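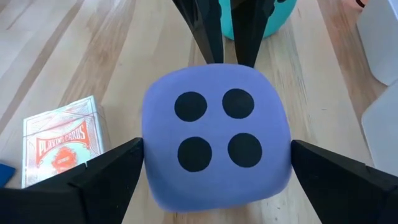

Totik Dice Handover: read me before you train on it

Hi! I put this set together for the handover task (one arm picks up the foam die, the other arm takes it), and it has a fault in it that you need to know about, so please read to the end before you download all 513 episodes.

What went wrong

On 7/29/23 I was replaying episodes and noticed the giving arm was letting go too early in a bunch of them. The taking arm would still be closing, the die would drop, and the recorded gripper width would happily say "holding." I blamed my own script for two days (sorry, script). Then Minttu Niskanen looked at the raw logs and found that the left gripper's width reading was freezing for up to 15 frames whenever both arms were moving at once. The release check trusted the frozen number and opened the fingers.

A foam die hitting a table is no big deal. But the same release code ran on our Pullora cell, where the parts are metal and people's hands get close, so we stopped that cell until it was patched. If you copied release.py from me at any point, please go get the new one!

What's in here

wrist/ has the wrist camera video for both arms
joints/ has the joint positions and commanded gripper width
width_raw/ has the measured width, freezes and all
flags.csv has one row per episode, with columns episode, frozen, dropped and checked_by

I left the bad episodes in. They're great if you're working on drop detection, and Dumisani Mokoena is already using them for that over at Buckley. For plain handover training, filter on frozen = 0 and dropped = 0.

Still broken

5 episodes have no width_raw file at all. I'm still looking for them on the old Dakau drive.
The wrist video can lag the joint data by 2 frames. I haven't fixed that yet.

If you find a freeze I didn't flag, open an issue with the episode number and the first bad frame, and I'll update flags.csv.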